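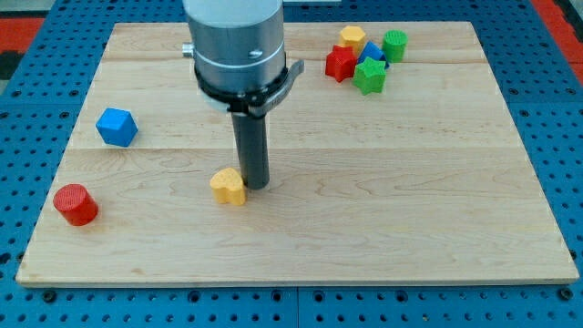
*Coloured toy blocks on a light wooden board*

## How much of the story should I tell underneath a drawing?

**Siu-ming Pan**
Jul 17, 2020

Hello everyone, I hope you are all keeping well. I've been drawing on and off since I retired, mostly ink with a bit of watercolour, and since March I've been working on a set of pictures about a lamplighter called Isum who lives on a hill and slowly turns into a heron. There are 18 drawings and I'm very fond of them, even the ones where his knees went wrong.

My trouble is the words. Each drawing has a little piece of the tale to go with it, and I can't seem to keep them short. The one for the drawing where he first finds a feather in his sleeve came to 691 words! My nephew looked at it and said he'd stopped reading by the second paragraph, which stung a bit, but he is a kind boy and I think he meant it helpfully.

I would like to show the set at our library in the autumn – nothing grand, just the wall by the large print books. Should I cut the text right down, or leave it out and let people make up their own tale? I worry that without the words he's only a man standing next to a bird. Any thoughts very welcome, and I'm sorry this has become so long, which I suppose proves my nephew's point.

---

**Virgilio Dagdag**

Cut it. Two sentences a picture, big type. People are standing up.

---

**Loan Diệp**

Oh, I do like the sound of Isum, and please don't throw those long pieces away. I did something close to this a few years ago with a set of linocuts about a sea woman called Mollus (she kept house inside a whelk, it made sense at the time), and I made the same mistake of pinning a full page beside every print. I stood near the door on the first afternoon and watched people read the first one properly, skim the second, and then walk along looking at the pictures only. They weren't being rude. It's tiring, reading off a wall, and some of my pages were hung too low for anyone with a bad back.

What I did the next time was write each label after covering up the print with a tea towel. Then I took the towel off and crossed out everything the print already said. If you've drawn him on a hill, you don't need to tell us about the hill. If he looks frightened, leave out that he's frightened. What was left was usually a sentence or two about something you couldn't have guessed, such as what Mollus had said that morning, or what she'd been promised.

For the long version, make a booklet. Mine was folded paper with a stitched spine, and I left 3 copies on a chair at the end of the wall. People sat down with them, which pleased me more than I can tell you – one lady read the lot with her coat still on. Put a small number by each drawing and the same number in the booklet, so they can find their place.

I wouldn't leave the words out altogether. With a single picture, yes, let folk wonder. With a whole set they want to know which way the tale is going, and turning into a heron could be a sad thing or a lovely thing depending on what he left behind. Is it sad? You didn't say.

---

**Vignesh Arumugam**

I mostly agree with Loan, though I'd be a little gentler about length. Our drawing group lets people have up to 800 characters, spaces included, and that seems to sit nicely on a postcard-sized label. Not every label has to be the same, either. You might have one drawing with a good long paragraph because something important happens there, and the next with just "By Sunday he had stopped using the stairs."

Do read them out loud before you print them. I read mine to my wife while she's doing the potatoes, and if she asks "who's that again?" I know I've muddled it. Check your names as well. I once changed a character from Ignacio to Arkness halfway through and left the old name on two labels, and a gentleman asked me very seriously whether they were brothers.

---

**Siu-ming Pan**

Thank you all so much. I tried the tea towel on the feather drawing tonight and got it down to two sentences, though I had to go and make a cup of tea afterwards. And Loan, it's a bit of both. He leaves his ladder behind.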